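Gunwood Holiday Lets: is the "home from home" worth it?
By Nerys Pumphrey
27/02/2020
2 shares | 0 comments

Gunwood wants £949 for a week at Skuvent, its new village of rental homes, and promises shops, a pool and "neighbours you'll miss".

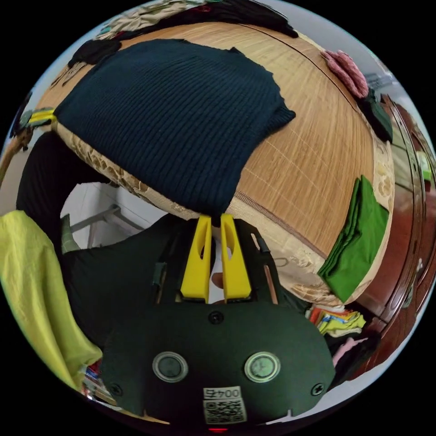
I missed none of them. The pool was shut until November, and the one shop sold milk and firelighters. 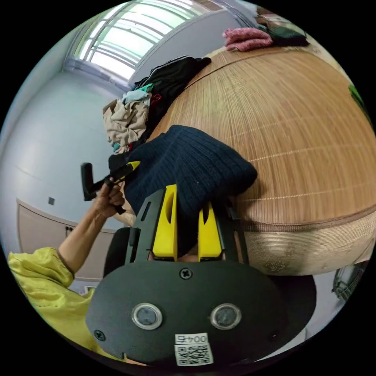

The house itself was fine – quiet, decent shower, slow wifi. But nearly 900 homes are planned, so I doubt it stays quiet.

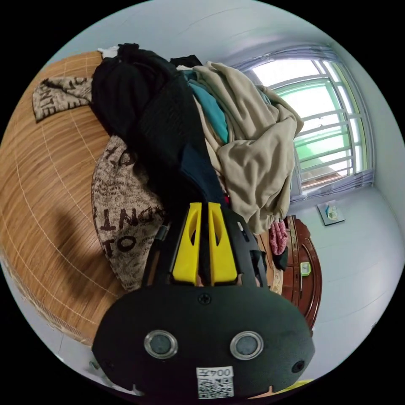

Value for money

Kowalchuk charged us £468 for much the same last year, with bikes included. I'd go back there first.

Last updated by Shirley McIntyre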